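用了大半年的灰色大料箱，说说我的真实感受

先交代一下背景：我家里积木多得吓人，主要是那种长条形的素色块，红的绿的，孩子搭，我也搭（其实我搭得比他多）。之前一直用布袋装，每次找一块都得整袋倒出来，倒完满地滚，晚上十点多还趴在沙发底下摸。后来实在受不了，下决心买个正经的大箱子，敞口的，能直接在里面翻、在里面挑的那种。

挑来挑去，最后买的是Rorthorpe家的斜壁料箱，灰色，花了603块。对，一个箱子603，我下单的时候手也抖了一下。当时还看了Camora的一款，只要141，便宜一大截，可是四面都是直上直下的，朋友Nattawut Chareonsuk家里就有一个，我去他那儿试过，手伸到角落里抠积木特别别扭，指甲都要劈了。斜壁的好处真的要用过才懂：箱壁往外斜，小块贴着边也能顺着坡推上来，不用跟直角较劲。

尺寸方面，买之前一定量桌子！我就没量，送来才发现原来那张小边桌根本放不下，只好把它挪到工作台上去。浅色台面配灰箱子倒是挺好看的，就是从此那张台子基本归它了，我老婆为这事念叨了我两个星期。

优点先讲。第一是底够平够大，积木摊开以后一眼就看得清。我现在的习惯是每次只放几块进去，红的长、绿的短，横七竖八随便摆，要哪块拿哪块，比从布袋里掏舒服太多了。第二是颜色，灰底不抢眼，深红深绿放在上面很分明，傍晚不开大灯也找得到。我本来还嫌灰色闷，想等他们家出奶白色，现在庆幸没等。

第三是稳。这箱子有点分量，孩子趴在边上使劲往里够，也没见它翻过。之前那种薄薄的收纳盒，手肘一压就翘起来，积木哗啦一下全出去了，楼下邻居估计都记得我们家。

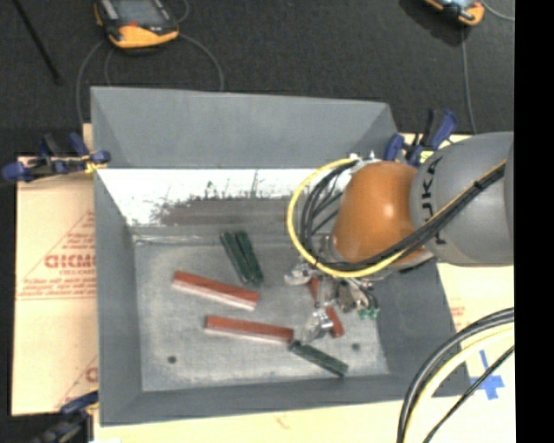 磨损和清洁

这部分我要多啰嗦几句，网上好多评价都是刚拆箱就写的，新箱子谁不漂亮呢。

用久了，箱底会花。浅灰色的底面现在斑斑驳驳的，有些地方磨得一片一片，我用湿布擦过，也用Klinhom的清洁膏擦过，都没法恢复成原来的样子。后侧内壁更明显，那条亮白的反光带子上有一大块黑乎乎的擦痕，边缘毛毛糙糙，还往上拖出几道细细的竖印子，靠下的地方发棕发灰。要是你有点强迫症，看到这块大概会很难受。我一开始也难受，后来就随它去了，毕竟是拿来装东西的，又不是摆在客厅里供着。

左边那面壁倒还挺光滑的，颜色也深一点，脏了不太显。所以我的建议是，如果以后出一款内壁全深灰的，直接买那款！白亮亮的那条好看归好看，太不耐脏。

底上还有两个小圆孔，深色的，不大，积木肯定掉不下去。要是你打算装小珠子或者沙子，那就要留心了，最好先垫一层东西。我写信问过客服，回信的是一位叫Bereket Alemayehu的先生，态度很好，说可以拿胶塞堵上，不过胶塞得自己配。603块的箱子连两个胶塞都不送，这一点我要扣分，哈哈。

另外一个小毛病是积木本身的摆放。长条块容易互相搭着，头尾挨在一起，孩子手小，想单独捏起一块有时候会带动旁边的。这不能全怪箱子，不过底面要是稍微涩一点，可能会好些。我试过铺一层薄毛毡，Cedgate买的，40块一张，铺上去确实不怎么滑了，声音也小很多，缺点是粘灰，得常抖。现在是白天不铺，晚上铺。

值不值这个价

看你怎么用。如果只是把玩具收起来，放柜子里一个月拿出来一次，那真没必要，141的那款足够了，省下来的钱再添一盒积木多好。可是像我们家这样天天用，台子上一放就不动，随时伸手进去挑挑拣拣，斜壁加大平底这个组合我还没找到更顺手的。

顺便说一句，他们家还有一套带支架和盖子的，标价2279，我在店里看过实物，支架是挺扎实，盖子嘛，我觉得孩子盖两次就懒得盖了。反正我不会买，有朋友买了的话欢迎留言讲讲，特别想知道支架会不会晃。

打分的话，满分五分我给四分，扣的那一分给那条不耐脏的白带子和没送的胶塞。要是十一月打折能便宜一点，我可能会给书房再添一个，专门放还没分好颜色的那堆，前提是先把书房的桌子量好。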